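Tabletop Tidying Sessions: Participants Wanted
Avarard Home Study, Flododbridge

We are looking for adults to take part in a study of how people put small household things away. Sessions run through December at our rooms in Flododbridge, above the old Shirima shoe store. You do not need any experience and you do not need to be tidy. People who leave everything on the dresser are as useful to us as people who have a drawer for each kind of sock.

The study is paid. Each person who completes a session gets $39, by check or prepaid card, whichever you pick on the sign-up form. If you come back for the second session you are paid the same again. Parking in the lot behind the building is covered.

What the study is about

Avarard makes plain storage goods for bedrooms, bathrooms and desks. Last year we mailed a questionnaire on where people keep everyday items and got 1,686 replies. One of the questions was where the hairbrush lives. A lot of people wrote that it doesn't live anywhere. Others keep it in a mug, in a pen cup, in a shoe, in the glove compartment or on top of the toilet tank. The answers were interesting but they were only words on paper, and we want to see the handling itself: how a person picks the thing up, which end goes in first, and where the hand goes next.

The item for the first round is a paddle hairbrush with a wooden back and wooden pins. We picked it for its shape. The head is wide and flat, the handle is narrow, and it does not sit well in most drawers.
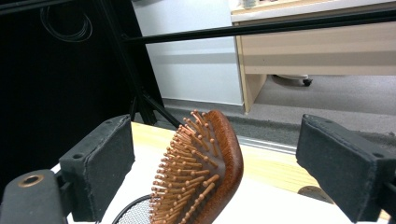
You will be seated or standing at a table, as you prefer. The table height is fixed, so if you use a wheelchair or need a higher chair, put that on the form and we will set up the second room for you. A member of staff will read out a short instruction, such as "put this away" or "get this out as if you were about to use it," and then leave you to it. There are no right answers. We won't tell you how others did it until the session is over.

Nobody will be asked to brush their own hair or anyone else's. The brushes are for handling only and are cleaned between visits.

What you will do

A session lasts 75 minutes including a break. The order goes like this.

1. Sign in and read the consent form. Allow ten minutes. You may take a copy home.
2. A practice round with a few things from your own bag or pockets, if you are willing. Keys and glasses are fine.
3. First block. One item, one container, one table. You put the item away and take it out again, at your own speed, several times.
4. Break. Coffee, tea and water are in the hall. Please don't bring drinks into the room.
5. Second block. The same again with the container moved to a different spot, nearer or farther from you.
6. A short talk with staff about what you do at home.

The containers in this round are open-topped and light. The one used most is a round black mesh pen holder, which many people already own. A brush can go into it handle first or head first, and we want to know which you would choose without thinking it over.

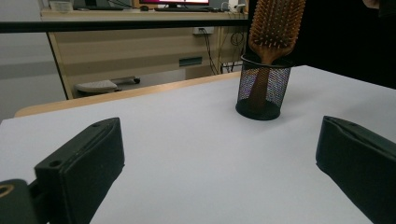 Brush stored handle-down in the mesh pen holder.

If a container tips over, leave it or pick it up, just as you would at home. Nothing in the room is expensive. Tipping is one of the things we note down, along with how often people change hands and whether they look at the container before letting go.

Who can take part

You can apply if you are 18 or over, can follow spoken instructions in English, and can pick up and hold a hairbrush with at least one hand. We would like to hear from left-handed people in particular, as the first week's list is nearly all right-handed. People with arthritis, a tremor or weak grip are welcome. Take as many rests as you need, the payment does not change.

Please don't apply if you work for Avarard, for Pamport Housewares or for another company that sells storage goods. Members of the same household may both apply but will be booked on separate days. 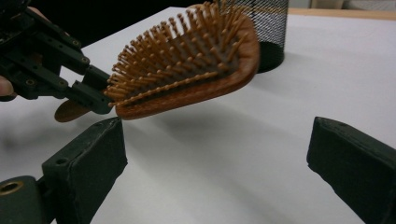

We have 22 places open in the first round. A larger group will be invited to the second round, when we move on to combs, toothbrushes and reading glasses. If you apply now and don't get a place, your form is kept for that round unless you ask us to delete it.

Times

Weekday sessions start at 9:30 a.m., 1 p.m. and 5:45 p.m. There is also a Sunday session at 11 a.m., and that one fills up first. Come five minutes early. The street door sticks, so push hard. We are in Room 310, to the left of the elevator.

What to wear and bring

Short or close-fitting sleeves are best. Long loose cuffs catch on the rim of the container. Take off large rings if they come off easily. Bring a photo ID and, if you like, a picture on your phone of the place where your own hairbrush is kept. The picture is optional and we don't keep a copy.

Privacy

Your hands and the tabletop are recorded. Your name is stored apart from the recordings. You can stop at any point without giving a reason, and you will still be paid for the session you started.

How to apply

Fill in the sign-up form at the front desk or ask for one by mail. Give your name, a daytime phone number, which hand you write with, and two session times that suit you. Imani Nzioka handles the bookings and will call you back within three working days. If you leave a message, please say your number twice.

Comments (4)

dottie_m
Is the second session the same week or can it be later? I'm away for part of December.

Imani Nzioka
Later is fine as long as it is before the round closes. Write your dates on the form.

garyp
Did this with the first bunch. Easy enough, staff were nice. The coffee is weak. I put it in head first every time and my wife says that's wrong.

Lefty in Flododbridge
Signed up. Can I get to the elevator from the parking lot or do I have to walk around to the street?

Contact: Bookings, Avarard Home Study, Room 310, Flododbridge | © Avarard. All rights reserved. | Back to top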